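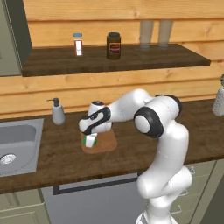

주방 카운터 셀 시뮬레이션. 도마 위 소형 상자 파지 위치.

질문: 주방 조리대 피킹용 로봇 팔 2대, 예산 4,000만 원으로 구성 가능한지 검토 부탁드립니다

분류: 설비/자동화 > 견적·도입 계획
상태: 채택 완료
답변 3

식품 소분 포장 제품의 사용성 시험을 하는 소규모 사업장입니다. 시험 주방에서 반복 작업을 로봇 팔로 돌리려고 하고, 구매 품의를 올리기 전에 항목 누락이 있는지 확인하고 싶습니다.

작업 내용은 단순합니다. 조리대 위 도마에 놓인 소형 상자를 잡아 세운 상태로 들어 올리고, 지정 위치에 다시 내려놓습니다. 상자는 위 장면처럼 종이팩 형태의 가벼운 물건이고 모서리가 눌리면 시험을 다시 해야 합니다. 이후에 유리컵과 뚜껑 있는 병까지 대상을 넓힐 계획이 있습니다. 컵과 병은 벽 선반에 올려 둡니다.

현재 조건은 다음과 같습니다.

총예산: 4,000만 원 (부가세 포함, 증액 불가)
수량: 2대. 같은 셀에서 협동시키는 것이 아니고 주방 두 곳에 한 대씩 둡니다.
조리대 높이: 87cm, 목재 상판
하부: 연녹색 수납장과 매립 가전. 철거 불가
전원: 단상 220V
로봇 팔: Pilludeck 소형 6축 모델로 견적 요청 중
그리퍼: Zolletti 평행 2지
시뮬레이션: Cuadros 평가판으로 도달 범위만 확인함

Cuadros에서 돌려 본 결과 도마 위치까지는 문제없이 닿습니다. 선반 쪽 동작은 아직 넣지 않았습니다. 대리점에서는 팔과 그리퍼만 더한 금액을 주었고 그 금액이면 예산 안에 들어옵니다. 그런데 사내에서 "본체 값만 보고 올리면 반려된다"는 의견이 있었습니다.

궁금한 점은 세 가지입니다.

첫째, 팔과 그리퍼 외에 반드시 잡아야 하는 항목이 무엇인지.
둘째, 2대를 한 번에 사는 것과 나눠 사는 것 중 어느 쪽이 무리가 없는지.
셋째, 시뮬레이션 결과를 구매 근거로 첨부해도 되는지.

6월 안에 품의를 올려야 합니다. 납기는 그 이후로 조정할 수 있습니다.

답변 1 (채택)

동일 규모 셀을 몇 차례 견적 내 본 입장에서 적습니다. 금액은 업체와 시기에 따라 달라지니 항목과 순서만 참고하십시오.

1) 팔과 그리퍼 외 항목

설치 가대. 질문자 장면을 보면 팔의 아래쪽이 하부장 앞에 있고 전완이 조리대 위로 넘어가는 배치입니다. 실제로 이렇게 둘 경우 바닥에 고정하는 독립 가대가 필요합니다. 대리점 견적의 "마운트"는 보통 베이스 플레이트만 가리킵니다. 가대 제작비, 바닥 앵커 시공비, 수평 조정 작업을 별도 행으로 적으십시오. 임차 건물이면 앵커 시공 동의와 원상 복구 비용도 확인해야 합니다.

컨트롤러와 케이블. 소형 모델도 컨트롤러가 분리형이면 놓을 자리가 필요합니다. 싱크대가 가까우므로 바닥 직치는 피하고 방수 함체 또는 벽면 거치를 잡으십시오. 기본 제공 케이블 길이를 확인하고, 모자라면 연장 케이블은 정품으로 견적을 받으십시오.

보호 등급. 조리대에 싱크 볼이 매립되어 있고 도마가 그 옆입니다. 팔 본체 등급과 그리퍼 등급이 다른 경우가 많습니다. 둘 중 낮은 쪽이 셀 전체의 등급이 됩니다. 커버를 씌워서 해결할 생각이면 커버 구매비와 교체 주기를 예산에 넣으십시오. 커버는 관절 가동 범위를 줄이므로 시뮬레이션도 다시 해야 합니다.

핑거. Zolletti 평행 그리퍼에 붙어 오는 표준 핑거가 종이팩에 맞는다는 보장이 없습니다. 모서리 눌림이 불합격 조건이면 핑거 팁 재질과 접촉 면적을 따로 정해야 합니다. 유리컵은 또 다릅니다. 대상물 종류마다 핑거 한 조로 계산하고, 교체를 자주 하면 툴 체인저까지 봐야 합니다. 초기 품의에서는 상자용 한 조와 예비 한 조만 넣는 것이 적당합니다.

안전. 협동 로봇이라는 이유로 위험성 평가가 빠지지는 않습니다. 평가 비용, 비상정지 스위치, 필요 시 영역 센서를 한 묶음으로 적으십시오. 주방은 사람이 수시로 드나드는 곳이라 이 항목이 나중에 가장 많이 늘어납니다.

시운전과 교육. 대리점 설치비에 티칭이 포함되는지 문의하십시오. "설치"가 전원 인가와 원점 확인까지인 업체가 있습니다.

유지보수. 보증 기간 이후의 점검 계약, 그리퍼 소모품, 소프트웨어 연간 사용료입니다. Cuadros는 평가판이므로 정식 라이선스가 필요한지 계약 조건을 읽어 보십시오. 업무 산출물에 평가판 사용이 제한되는 제품이 많습니다.

예비비. 사내 기준이 있으면 그 비율을 따르고, 없으면 시공 항목에만 붙이십시오. 본체에 붙이면 심사에서 깎입니다.

2) 일괄 구매 또는 분할 구매

분할을 권합니다. 4,000만 원을 2대로 나누고 위 항목을 빼면 본체에 쓸 수 있는 금액이 많이 줄어듭니다. 첫 대에서 가대 치수와 핑거가 확정되면 둘째 대는 같은 도면으로 발주할 수 있습니다. 반대로 일괄로 사면 가대가 맞지 않을 때 두 개를 같이 고쳐야 합니다.

다만 품의 자체를 둘로 나누면 둘째 건이 승인되지 않을 위험이 있습니다. 총액으로 한 번에 승인받고 발주만 1차와 2차로 나누십시오. 견적서에 2차 물량의 단가 유지 기간을 명기해 달라고 하면 대부분 써 줍니다. 2차 발주 조건은 "1차 검수 합격 후"로 적습니다.

검수 기준도 미리 숫자로 정해 두어야 합니다. 예를 들면 연속 8시간 운전 중 상자 낙하 없음, 모서리 눌림 없음 정도입니다. "정상 동작할 것"이라고만 쓰면 분쟁 시 근거가 되지 않습니다.

3) 시뮬레이션 첨부

첨부해도 됩니다. 다만 입증하는 범위를 본문에 적으십시오. 지금 결과로 말할 수 있는 것은 도마 위치 도달 여부뿐입니다. 파지력, 상자 변형, 주기 시간은 말할 수 없습니다. 모델의 마찰 계수와 질량이 실측값이 아니라면 파지 장면은 참고용으로만 표시하십시오.

추가로 확인할 것이 있습니다.

벽 선반 간섭. 선반이 조리대 뒤쪽 벽을 길게 가로지르고 있습니다. 팔꿈치를 올린 자세로 선반 위 물건에 접근하면 손목이 선반 앞면이나 물건 자체와 부딪힐 수 있습니다. 유리컵은 둘이 나란히 놓여 있으니 핑거가 벌어질 폭도 재야 합니다. 컵 사이 간격은 고정된 값이 아니므로 가장 좁은 경우로 넣으십시오.

소품 높이. 세제 디스펜서가 도마 바로 왼쪽에 있습니다. 접근 경로를 왼쪽으로 빼면 펌프 헤드에 걸립니다. 치울 수 있는 물건이면 운전 절차서에 "치운 상태에서 운전"을 명시하고, 치울 수 없으면 충돌 객체로 등록하십시오. 오른쪽 끝의 화병도 마찬가지입니다.

하부 개폐. 팔 뒤쪽으로 서랍 손잡이가 있고, 가운데에 식기세척기나 오븐으로 보이는 매립 가전이 있습니다. 가대를 세운 뒤에 서랍과 문이 끝까지 열리는지 도면에서 확인하십시오. 의외로 시공 당일에 발견되는 항목입니다.

조리대 높이 87cm는 상판 윗면 기준인지 아랫면 기준인지 적혀 있지 않습니다. 가대 업체에 넘길 때는 바닥 마감면에서 상판 윗면까지로 통일하십시오.

답변 1에 대한 질문자 댓글

상판 윗면 기준입니다. 디스펜서는 치울 수 있습니다. 서랍 쪽은 도면에 개폐 반경이 없어서 내일 실측하겠습니다. 가대를 이동식으로 하면 앵커 비용을 줄일 수 있을까요?

답변 1 작성자 댓글

이동식은 가능하나 옮길 때마다 좌표계 보정이 필요합니다. 보정 지그와 보정 시간을 비용으로 환산해서 비교하십시오. 무게추를 넣은 가대는 바닥 하중도 확인 대상입니다. 주방이 두 곳이고 동시에 쓰지 않는다면 이동식 1대로 끝내는 안도 비교표에 넣어 볼 만합니다.

답변 2

가반하중부터 보세요. 상자가 가볍다고 제일 작은 걸 사면 나중에 후회합니다. 그리퍼 무게도 가반하중에서 빠집니다. 병에 내용물이 차 있으면 손목 모멘트도 커집니다.

저희는 Tunby 이동식 카트에 올려서 썼는데 카트 자체는 튼튼했습니다. 바퀴 잠금만으로는 팔을 빠르게 움직일 때 흔들려서 받침 다리를 따로 달았습니다. 그 부속은 기본 견적에 없었습니다.

중고도 알아보세요. 컨트롤러 버전만 맞으면 쓸 만합니다.

답변 2에 대한 댓글

중고는 보증 승계 여부를 먼저 확인해야 합니다. 티칭 펜던트가 빠진 매물이 많고, 펜던트만 따로 사면 가격 차이가 거의 없어집니다. 식품 접촉 구역에서 쓸 거면 이전 사용 이력도 받아야 합니다.

답변 3

같은 고민 중이라 남깁니다. 저희도 대리점 견적에 가대가 없었어요. 위에 나온 단가 유지 기간은 요청하니까 특약란에 넣어 줬습니다. 부가세 별도 견적인지도 보세요. 저희는 그거 때문에 품의서를 다시 썼습니다.

질문자 추가 글

답변을 반영해서 품의서 항목을 다시 나누었습니다. 같은 작업을 하시는 분을 위해 행 구성만 남깁니다.

로봇 팔 본체 및 컨트롤러 (1차, 2차 구분)
그리퍼 본체
핑거 제작 (상자용, 예비 포함)
가대 설계 및 제작
앵커 시공 및 원상 복구
케이블, 함체, 전원 공사
위험성 평가 및 안전 부품
설치, 티칭, 교육
시뮬레이션 라이선스
점검 계약
예비비 (시공 항목에 한함)

컵과 병 작업은 이번 범위에서 제외하고 후속 과제로 분리했습니다. Pilludeck 대리점에는 설치 범위를 문서로 달라고 요청한 상태이고 아직 회신은 없습니다. Zolletti 쪽은 핑거 팁 재질별 견본을 유상으로 보내 준다고 해서 견본비를 핑거 제작 행에 합쳤습니다.

서랍은 실측해 보니 가대를 도면 위치에 세울 경우 끝까지 열리지 않습니다. 가대를 오른쪽으로 옮기는 안으로 도달 범위를 다시 돌리는 중입니다.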